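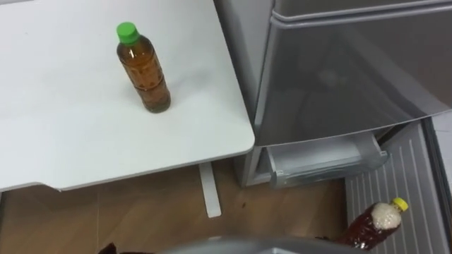

Rallero: A Driver Inventory and Rollback Utility for Shared Printers
Final Project Report
Diploma of Computer Systems Technology, Clodau College, Uvurmont Campus
Submitted Mon 12 July

Summary

This report describes the design, construction and testing of Rallero, a small utility that records the printer drivers installed on shared desktop computers, compares them with an approved list and restores an earlier version when an update causes a fault. The project was carried out at the Uvurmont campus of Clodau College as the capstone unit of the diploma program. Rallero was tested on the computers in the library and the two adjoining study rooms, all of which print to Soriano multifunction printers. The inventory and comparison functions met their requirements in full. The rollback function met its requirements on most hardware, with one unresolved fault that is described under Results.

1. Background

Printing at the campus is managed through a central queue. Students release their jobs at the printer with an access card, and the job is then converted and printed using settings supplied by the driver on the computer where the job was created. When that driver is out of date, or has been replaced by a generic class driver during a system update, the job may still reach the queue and still be charged to the student's account, but it prints incorrectly. The usual symptoms are single-sided output where double-sided was selected, colour jobs released in greyscale, and A3 pages reduced to A4.

The help desk log for the previous semester contains repeated reports of this kind. In most entries the technician resolved the problem by removing the printer, deleting the driver package from the driver store and installing the approved version by hand. The procedure is effective, although it has to be repeated at each computer and requires an administrator account. It also leaves no record of which version was removed. The project team therefore proposed a utility that would gather this information automatically and carry out the replacement in a consistent order.

2. Objectives and Scope

The approved proposal set out three objectives. The first was to produce an accurate inventory of printer drivers on each participating computer, including packages that remain in the driver store after the printer itself has been removed. The second was to compare that inventory with a list of approved versions maintained by the help desk. The third was to return a computer to the last approved version without the need for a technician to attend.

Network adapters, display adapters and scanners were excluded. The scanning function of the Soriano printers uses a separate package and is configured by a different section of the information technology department. Staff computers were also excluded, as they are enrolled in another management group and would have required a further approval that could not be obtained within the semester.

3. Design

3.1 Inventory agent

The inventory agent is a script that runs under the system account at start-up and again each evening. It lists the installed printers, the driver assigned to each, and every printer package present in the driver store. For each package it records the provider, the version, the driver date, the signer and the published name of the setup information file. The results are written to a local file and copied to a shared folder when the network is available. If the network is not available the agent retains the local file and tries again at the next start-up.

An early version of the agent queried the management interface for installed software products. This was found to be slow and had the side effect of starting a consistency check on unrelated applications. The query was removed and replaced with direct calls to the print management commands and the driver store utility.

3.2 Identification of packages
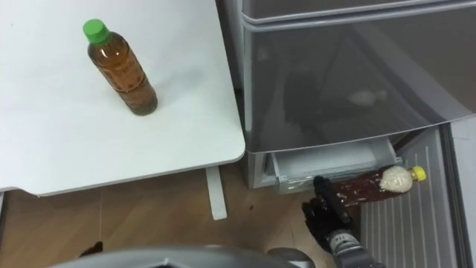

Reliable identification of a driver package proved to be the most demanding part of the design. The name displayed in the printer settings is chosen by the manufacturer and is often carried forward unchanged through many releases, so two computers may show the same name while holding different files. The position is similar to that of a bottled drink on a white table: the bright green cap and the amber-brown liquid make the bottle easy to pick out, and yet neither one would tell a purchaser which batch it came from. For the same reason Rallero treats the display name as a convenience for the reader of the report and bases every decision on the provider, the version and a hash of the catalogue file taken together.

The driver date was considered as an additional test and rejected. In several packages the date in the setup information file was earlier than that of the release it replaced, and the campus technicians confirmed that they had met this problem before. The date is still collected and shown in the report.

3.3 Comparison and reporting

The approved list is a plain text file kept in the shared folder. Each line holds a printer model, an approved version and a catalogue hash. A second script reads the inventory files, matches them with the approved list and assigns one of the following states to each package: approved, superseded, unknown or generic. The state "generic" is reserved for class drivers supplied with the operating system. It was separated from "unknown" at the request of the help desk, as the two call for different responses.

The report is produced as a table that can be opened in any spreadsheet program. A web page was also prepared during the design stage and later withdrawn. It duplicated the table and would have required a server that the department was not in a position to maintain.

3.4 Rollback

The rollback function performs the following steps in order.

Step 1. Pause the local queue and wait for any job in progress to finish.
Step 2. Export the current print settings, including tray assignments and the default duplex setting.
Step 3. Remove the printer object and stop the print spooler.
Step 4. Delete the unapproved package from the driver store.
Step 5. Add the approved package from the shared folder and verify its catalogue hash.
Step 6. Start the spooler, create the printer object and import the saved settings.

If the hash in Step 5 does not match, the procedure stops, the spooler is restarted and the computer is marked for attention. No attempt is made to install a package that has failed verification.

4. Test Method

Testing took place in two stages. In the first stage, virtual machines were prepared with a known combination of drivers, and the output of the agent was compared with the expected list. Each machine was then restored to its starting condition and the test was repeated with the network disconnected.

In the second stage the agent was installed on the library and study room computers. The comparison script was run each morning before opening. Rollback was started by hand during this stage, under the supervision of a help desk technician, and only on computers that had been signed out for the purpose. A set of 3,000 test pages was allocated to the project by the department, and page counts were taken from the printer's own usage report at the beginning and end of each session. The test document contained a duplex text section, a colour chart and a single A3 page.

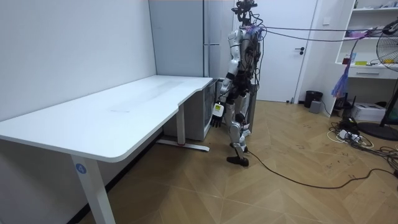 5. Results

5.1 Inventory

The agent returned a correct inventory on every virtual machine in the first stage. In the second stage it located superseded packages on computers that had been reported as clean by the existing management console. On inspection these were found to be packages left in the driver store after an earlier printer replacement. They had no effect on printing while they remained unused, but were liable to be selected again if the printer was re-added by a user.

5.2 Comparison

The comparison script produced no false approvals. It did produce a number of "unknown" results during the first week, all traced to a regional variant of the Soriano package with the same version number and a different catalogue file. The variant was examined by the help desk and added to the approved list.

5.3 Rollback

Rollback completed correctly on all desktop computers in the library. Print settings were preserved and the test document printed as intended, with duplex and colour output both restored. In the study rooms, the older computers intermittently failed at Step 4 with a message that the package was in use. The spooler had stopped by that point, and the team established that a separate print isolation process was holding the file open. A delay was added before Step 4. This reduced the number of failures and did not remove them. Restarting the computer before Step 4 avoided the fault in every trial, at the cost of interrupting any user who was logged on.

6. Discussion

The results support the use of Rallero for inventory and comparison in its present form. Both functions are read-only, place little load on the computer and give the help desk information that was previously collected one desk at a time.

The rollback function should be used with more caution. It depends on a copy of the approved package in the shared folder, and an error in that folder would be repeated on every computer that requested the file. The hash check protects against a damaged or altered package. It offers no protection where the wrong hash has been entered in the approved list, and during the project one such entry was made and later corrected. The team considers that changes to the list should be checked by a second person before they are saved.

7. Recommendations

The inventory agent should be retained on the library and study room computers for the coming semester, with the report reviewed weekly by the help desk.

Rollback should remain a supervised procedure on the older study room computers until the fault at Step 4 has been resolved. A scheduled restart outside opening hours is the preferred interim arrangement.

The approved list should be moved to the department's version control system before September, when the next Soriano driver release is expected to be assessed.

8. Materials Handed Over

The following items have been lodged with the information technology department at the Uvurmont campus: the source files for the agent and both scripts, the approved list as at the end of testing, the test document, the session logs from both stages, and a short installation guide for technicians. Unused pages from the test allocation have been returned to the department's account.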